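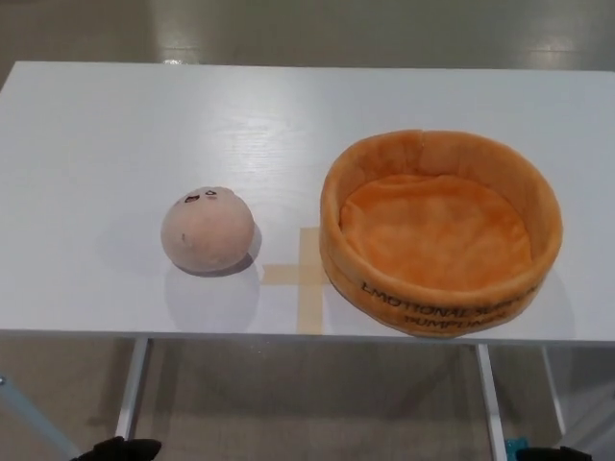 Week 4: Writing about your school days

Most school memoirs fail in the first paragraph, usually by giving the dates of attendance and the colour of the blazer. Your reader has also been to school and will supply a blazer unaided. Start with a person in a room, wanting something, even if all they want is the bell. Consider how little it takes to suggest a character: the small peach-coloured plush ball has a few dark stitches for closed eyes and an open mouth, and already it's a fourth-former in double chemistry. You need about that many stitches for a teacher. Anything further can wait until page two.

Teachers

Vernon MacLeod's piece (pages 3 to 5 of your pack) introduces his geography master by the way he opened windows, with a pole, as if spearing something. We never learn his height, and I didn't miss it. Compare the paragraph on the headmistress, where we get the hair, the shoes, the voice and the car, and can't picture her at all.

Exaggeration is allowed if the reader can see you doing it. Invented detention is not. If you were never in trouble, say so; the well-behaved are badly under-represented in this genre.

The school itself

Clem Nepia went to Predton, founded 1862, and her first draft reached her own arrival after four pages. We had the founder, the founder's brother and a dispute over drains. She has kindly let me use it. In the second draft the date survives only on a stone above the boys' entrance, which she read every morning while waiting for Océane Gauthier to finish her homework against the wall. Same fact, much better job.

Nicknames and other people

Change names where you'd be embarrassed to meet the owner in a supermarket. Change more than the name if the owner was the only bassoonist. Pascal Delorme turned his worst enemy into "Fraser" and then dedicated the piece to him under his real one, so do read your work through to the end.

Exercise for next week

Write up to 442 words on one lesson. (The number is what fits on the sheet in the font I like.) One room, one hour, no prizegiving. Then cut the first 100 and see whether anybody would notice — usually they won't. Bring 10 copies, stapled, as Kobina Mahama's loose pages from last time are still being reassembled.

Optional reading: the chapter on school dinners in the Tisow pack. Skip the poem.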